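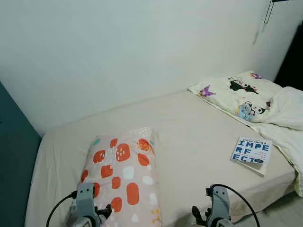

*Pink pillow, beige sheet: my room at the Ocampo guesthouse.*

# Open practice at Skandberg Hall, Hestton

I have wanted to see a game at Skandberg Hall since I first watched a shaky stream of one, with the crowd so close to the baseline that the inbounder had to ask people to pull their feet in. In December the club opened the place up for a whole day before a home game: morning practice, a tour of the building, a coaching talk, then the game itself at 7:00 in the evening. I got a room at the Ocampo, a short walk downhill from the hall, and went for all of it.

Doors opened at 9:30. I was there at 9:10, which was plenty early, and stood outside with a family in matching scarves who were arguing about whether zone defense should be allowed for under-twelves. (The grandmother was firmly against it. I'm with her.)

## The hall

It seats 807. That number is painted on the wall inside the main entrance, and everybody in town seems to know it. There's one tier on three sides and a stage at the fourth end, left over from when the building was used for concerts. The visiting bench sits in front of the stage with the curtain hanging right behind it, so when the crowd gets loud the noise comes off the wood and lands on the visitors. I sat there for a minute during the tour and clapped once. It's a terrific sound.

The floor is maple and was sanded and refinished over the summer. Sebastián Sosa, the equipment manager, led our group, and he let us walk on it in socks. He showed us the spot near the left elbow where the ball used to come up dead. They found a broken support under the boards, replaced it, and now he bounces a ball there every morning anyway. He did it for us. It came up fine, and we all cheered, which he took very well.

We also got to see:

- the shot clock controls, where a few kids took turns resetting to 24 and then to 14 and had to be pulled away
- the laundry room, with practice jerseys hung by number
- the old hand-turned scoreboard, now on the wall of the film room
- the training room, where we were asked to keep our voices down for a player getting her ankle taped

## Practice

This was the best part of the day for me, and I'd have paid the full ticket price for it alone. Players came out at 10:30 and did form shooting close to the basket for longer than I expected. No threes at all for the first stretch. Then a three-on-two drill going both ways that never stopped, with the coach, Hatice Başaran, calling out the next two defenders while the ball was still in the air.

I had seen Başaran only on streams, where she stands with her arms folded and barely moves. At practice she is all over the floor! She jumped into a drill herself to show how she wanted the weak-side defender to open her hips, got beaten backdoor by Hajnalka Kocsis, and laughed so hard she had to hand the whistle to her assistant.

Kocsis is the reason a lot of us came. She's the starting point guard, number 8, and I don't think the streams do her passing any justice. You can't hear how much she talks, for a start. She was telling people where to be two passes ahead, and when a young forward cut the wrong way, Kocsis threw the ball to where she should have been and let it bounce into the seats. Next time through, the forward was there.

They finished with free throws, two at a time, everybody running if you missed. They ran a lot. It didn't worry me then - maybe it should have.

## The coaching talk

Lunch was lentil soup and rolls in the lobby, and then Agustina Núñez, who runs the youth program, gave a talk in the film room. It was meant to last half an hour and went well over, with people sitting on the steps.

Her subject was what she teaches ten-year-olds before she teaches them any plays. Spacing, mostly. She puts tape crosses on the floor and has the kids play keep-away without dribbling, and if two of them end up on the same cross the ball goes over to the other team. She had clips from the start of the season and from November, same kids, and the difference was great to see. In the first clip they were all chasing the ball in a bunch. In the second a tiny kid in goggles passed, cut, filled the empty corner and waved both arms.

Somebody asked when she lets them shoot threes. "When they can do it without throwing it like a shot put," she said. I'm stealing the tape crosses for my own group. I coach eight kids in a school gym with one good basket, and we can start next week.

## The game

Sasum were the visitors, and they are tall. They went inside on nearly every possession in the first quarter and led by 15 early in the second. Başaran switched to a smaller lineup, started fronting the post, and sent Lucyna Makowska in to pester the Sasum ball handlers the length of the floor. Makowska is a reserve, not very quick, and she has the best hands I've seen on a defender this year. She tipped everything. Hestton cut it to four by the half, and the stage end was shaking.

The second half was back and forth the whole way. Kocsis hit a pull-up from the left elbow (the old dead spot!) to put Hestton in front for the first time late in the third, and I hugged a stranger in a scarf. Then the free throws. Hestton missed five in the fourth quarter, two of them in the last minute, and Sasum won it by one on a putback with three seconds left. Makowska got a decent look from the corner at the other end and it rimmed out.

The players still came around the whole court afterward to slap hands, and the Sasum team got a proper round of applause too.

## If you're going

The next open day is planned for March. Practice seats are first come, first served, so get in line before the doors open and sit on the side across from the benches, where you can hear the coaches. Bring clean socks for the floor. The last bus leaves from the bottom of the hill at 9:40, and after a close game with timeouts you will have to run for it. I stayed over at the Ocampo, had eggs in the morning, and walked past the hall once more on the way to the station. The side door was open and somebody was already in there shooting free throws.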